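Search articles Go
Living > Storage > Features

Clear racks and plain bins: the case for a boring tabletop

Last updated: June

The storage aisle at the Kratochvíl store in Beltberg runs the length of the building, and on a Saturday morning it is hard to get a cart down it. People stand in front of the drawer dividers with tape measures. Most of them leave with more than they came for, and a good part of it will end up in a closet, holding nothing.

I have bought my share of those things. After a long winter of trying different setups on a long brown table, I have gone back to two items: an open plastic bin and a stepped acrylic rack. Neither one is interesting to look at. Both have stayed in use longer than anything else I tried.

The bin is the easier one to explain. It is shallow, it has no lid, and you can drop something into it from across the table. A lid sounds useful in the store, but on a work surface it gets taken off once and then becomes one more object to find a place for. Depth causes its own trouble. In a deep tub the small things sink, and you end up tipping the whole load out to find a pair of scissors.

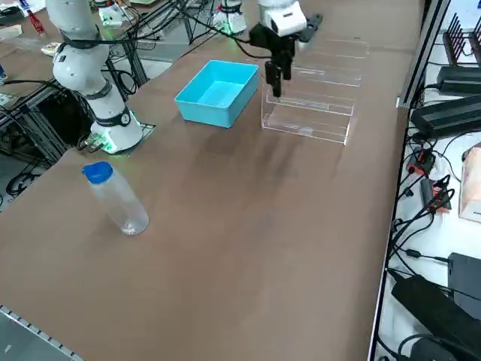

Color matters more than I expected. I started with gray bins from Wumeten, which looked fine and vanished into the background so well that I kept setting mail on top of them. A strong turquoise is harder to ignore. When it is full you notice, and you deal with it. The flared kind also stack inside each other when empty, so a second one takes up almost no room on a shelf.

The rack took more getting used to. Stepped acrylic stands are sold mostly for nail polish, spice jars and model cars, and the ones from Storirura come in several sizes. The idea is that each row sits higher than the one in front, so the back row can be seen and reached. On a flat shelf the back row is where things go to be forgotten.

Clear plastic has one real advantage, in that it doesn't make a table look crowded. It also has a drawback. You can lose track of where its edges are, and I have knocked mine with an elbow more than once while reaching for something else. A strip of label tape along a ledge helps with that. Write the category on it if you like, though plain tape works too.

Cleaning is simple if you keep it gentle. Use lukewarm water, a drop of dish soap and a soft cloth. Paper towels will leave fine scratches over time, and window cleaner with ammonia can turn acrylic cloudy. Let it dry standing up.
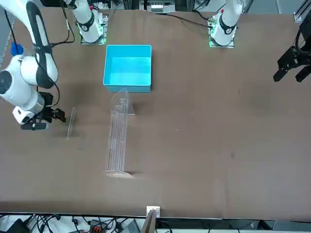
A turquoise bin with a clear acrylic rack in front of it, on a brown tabletop.

Placement is mostly a matter of which hand you use. I am right-handed and like the rack on that side, with the bin in the middle and a little farther back. Things come out of the bin and go up onto the steps, or the other way around at the end of the day. With the bin in front I kept leaning over it – and dropping crumbs in it. Try both for 7 days before you decide.

Leave some of the surface bare. This is the part I find hardest, and I still catch myself looking for something to fill the gap. A table 70 inches long has plenty of room for 2 pieces of storage and a drink. Add a third tray and a pen cup, and you are back to moving things every time you want to open a newspaper.

If you are buying a rack, run a finger along the edges first. Cheaper ones can be sharp where the sheets were cut. Press lightly on the top step as well – if it flexes under your hand, it will sag under jars. For bins, look for rounded corners inside, which wipe clean in one pass. Skip anything with a fabric liner unless you enjoy washing it.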